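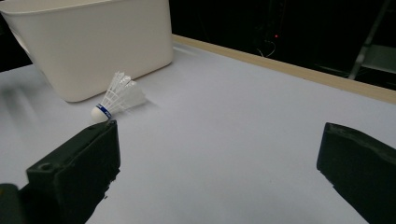
Our badminton evenings are starting again, and I was asked to write some lines for the newsletter, mostly for the new members. My name is Parisa Golestani and I take care of the beginner group, together with Gaétan Beaudoin. Before the summer many people asked me why we change between two kinds of shuttles, and why there is so much discussion about it. A shuttlecock lying on a gray table looks like a very simple thing, but it decides more about your evening than the racket does. I have played for many years and I still change my opinion on this subject from season to season.

First, the feather shuttles. They fly beautifully. They leave the racket fast and then slow down very strongly, and for this reason the net game is so nice with them. But they break easily, above all when a beginner hits them with the frame of the racket. One bad smash and a feather is bent, and then the shuttle begins to wobble. You can play a bent one in warm-up, please do not throw it in the bin at once. There is a box for these behind the door of the Skatetti hall, next to the first aid cabinet.

The nylon ones live much longer, and they do not mind a dry room. Their flight is flatter, and the clear shot to the back line goes often a little too far in the first games. After some weeks you do not notice it anymore. On Tuesdays the beginners play only with nylon. The advanced group of Simin Zamani decides for itself.

Something about storage, which I learned from my first trainer. Feathers become brittle when the air is very dry, and our hall is heated a lot in December. If you have your own tube, keep it standing in a cool place and not in the car. The evening before you play, you can hold the open tube over the steam of a kettle for a few seconds, close it, and leave it until the next day. Do not put water inside. Ngan-ling Hsieh puts a small piece of damp sponge in the lid instead — it works also, but you must remember to take it out.

The club has bought 200 shuttles for the season from Ahmadpour, the sports shop near the station. The price has gone up since last year, so we ask each player to pay 2 dollars per evening for feather play. Nylon stays free. Please put the money in the tin before you start, and write your name on the sheet. Azadeh Sharifi collects the sheets at the end of the month and she would be happy if she could read the names.

The hall times are the same as in spring, only the Thursday group begins half an hour later. The changing room on the left side is still under repair and we all use the one on the right, in turns. The entrance is at 118 Ondach Street, by the side door. The main door is locked after six o'clock and the bell there does not ring in the hall.

For shoes, please bring a pair with light soles that you do not wear outside. Rackets you can borrow for the first evenings. We have enough for everybody in the beginner group, but some of the grips are old, and a new grip tape is a good thing to bring if your hands get wet easily. I can show you how to wind it.

If you want to try one evening without becoming a member, write to me or to Gaétan, or come fifteen minutes before the beginning and ask for one of us at the side door.

Parisa Golestani
September 26, 2021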